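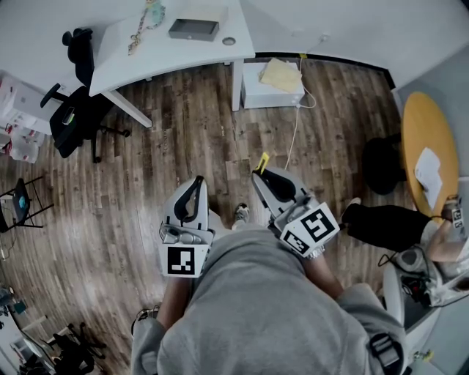

I'll admit it, I'm a chicken. I've walked out of two haunted hayrides and one corn maze that wasn't even haunted. So when I drove out to Jellcombe to talk to Carola Harms about her escape rooms, the first thing I asked was whether anything was going to jump out at me.

"Not before lunch," she said.

Carola opened Lukumay in March with her business partner, Dennis Mutiso, in what used to be a carpet showroom. There are three rooms so far, and the one everybody asks about is The Night Ferry, a 60-minute game set below deck on a ship that's missing its crew. It took them 229 tries with test groups before they were happy with the ending.

"We had one group solve it in 9 minutes," Dennis told me, still looking a little hurt. "They pulled a panel off the wall. It wasn't supposed to be a panel!"

The panel is now screwed down. So is the bunk, the lantern and a coat rack that people kept trying to climb (I didn't ask).

Carola used to build sets for a small touring theater, and she still thinks like a stage person. "In a theater you only have to fool people from row A," she said. "Our guests have their noses right up against the paint. They lick things. Please put that in, maybe they'll stop."

I wanted to know how scary is too scary. She runs the sound from a booth next door and changes it depending on who's playing – more creaking for the college kids, hardly any for birthday parties. Each room has an unlocked exit, and you can leave whenever you like.

"Over 200 groups and only one has bailed," Dennis said. "It was my brother-in-law's."

Next up is a fourth room, The Mundden Hotel, with an elevator that doesn't go anywhere but feels like it does. Carola wouldn't let me see it. She did let me hear it, through the door, and I was fine with the door staying shut.

I played The Night Ferry with a family of four who kindly took me in. We got out with two minutes left, and I screamed twice, once at my own sleeve. The youngest kid found the last key and hasn't been paid for it yet, as she told me several times.

The Mundden Hotel starts taking bookings on 6/24/19.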